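The Man on the Clock Tower

At 5 in the afternoon the town of Biltby discovered there was a man on its clock tower, and by a quarter past it had discovered that it had opinions about him.

He was sitting on the ledge under the north face, legs dangling, eating something out of foil. The tower is 338 steps high if you take the stairs, and there is no other way to take it. The police closed the square. The bakery, which was inside the square, stayed open and sold out of everything with cheese on it.

Lowri Sayce of the Biltby paper got there first, mostly by living upstairs from the bakery. She asked the sergeant, Arwel Rees, what the man wanted.

"He hasn't said."

"Is he local?"

"Nobody local would climb it," said Rees. "We've seen the view."
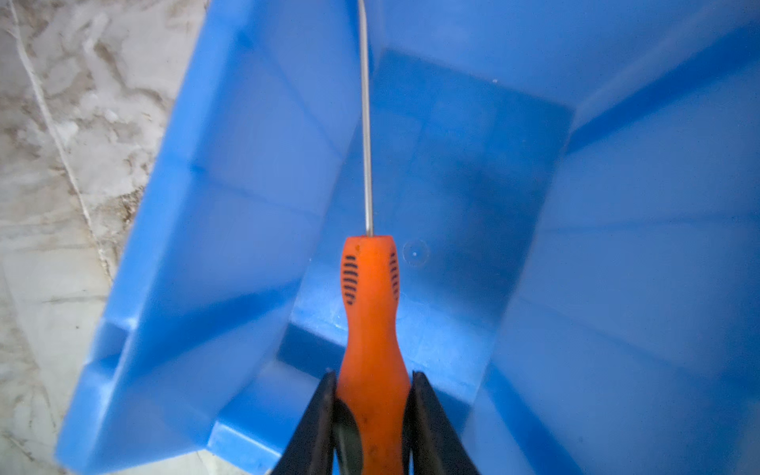
By six the radio in Bresumell was reporting that the climber was a foreign national with a list of demands. By half past he was a dismissed employee of Orent, the elevator company, protesting the lack of an elevator. Nermina Radulović, who had been mayor for two months and had been hoping for a quiet one, came down in her good coat and asked whether anyone had tried talking to him.

They had a bullhorn. It belonged to the rowing club and could only be used at full volume.

"SIR," said the mayor, and a great many pigeons left town. "WHAT WOULD YOU LIKE?"

The man cupped his hands and shouted back. The wind took most of it.

"He said asylum," said a woman by the fountain.

"He said a sandwich," said Tomos Voyle, the baker, with some hope.

Rees sighed and started on the stairs. He was gone for a long time. The crowd sang a little, then remembered it didn't know the second verse. When the sergeant came back out he was the color of ham, and beside him walked a small, embarrassed man carrying a tool bag.

His name was Benedikt Voß. He had come to fix the clock. The town had written to him in March, again in June, and once more in a tone he had found hurtful. The door to the ledge had shut behind him — it does that — and the handle was on the inside.

"And what were you shouting?" asked Lowri, pencil ready.

"The time," said Voß. "I wanted somebody to tell me the time. I had to set it."
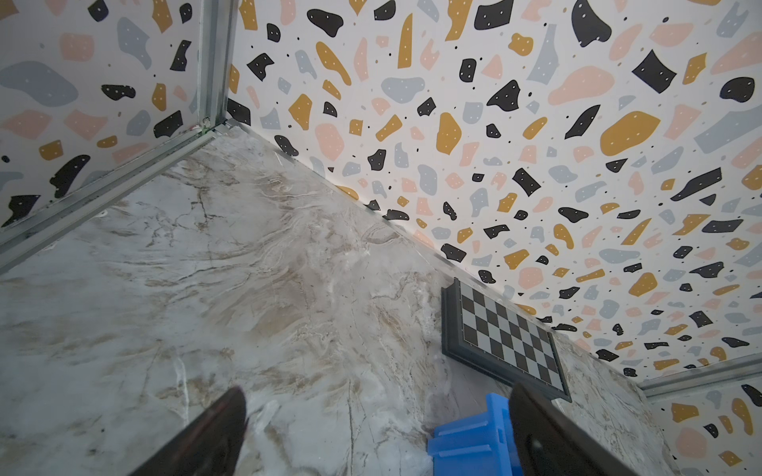 Marble pattern and terrazzo, side by side.

The Bresumell station ran its correction after the weather, in one sentence, and got his name wrong. The mayor shook his hand for the paper. Voyle found him a roll from somewhere, without cheese, and charged him for it.

The clock has been right ever since, apart from the north face, which runs 15 minutes slow. Voß has offered to come back and look at it. The town is still drafting its reply.

More short fiction
The Ferry to Morris
A Statement from the Rowing Club
Two Mayors and a Goose

Contact the editors | © All stories remain the property of their authors | Back to top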